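Confesso que sempre tive um fraco pelas maçãs feias, daquelas com ferrugem na casca, e é por isso que escrevo com algum carinho (e alguma teimosia!) sobre a Apaza, que cultivamos em Drarkby desde o tempo dos meus avós.
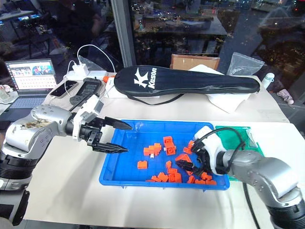
Os viveiros de Irnelum querem agora que a troquemos pela Clodedier, mais vermelha, mais redonda e, dizem, mais fácil de vender. Provei-a em dezembro, duas vezes, e gostei, não vou mentir. É doce, estala bem nos dentes. Mas arrancar 1000 árvores velhas para plantar uma novidade com 9 anos de ensaios parece-me pressa a mais. 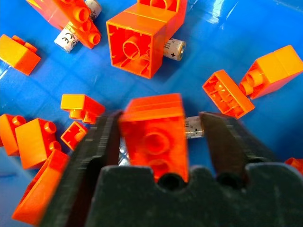

Uma macieira demora a mostrar o feitio, e há defeitos que só aparecem depois de uma primavera ruim ou de um verão sem chuva. Eu plantaria duas filas da nova junto ao muro, com calma, e deixava o resto do pomar como está, a dar aquelas maçãs tortas que fazem a melhor compota que conheço. Quem quiser provar, que bata à porta, pois ainda tenho frascos na despensa.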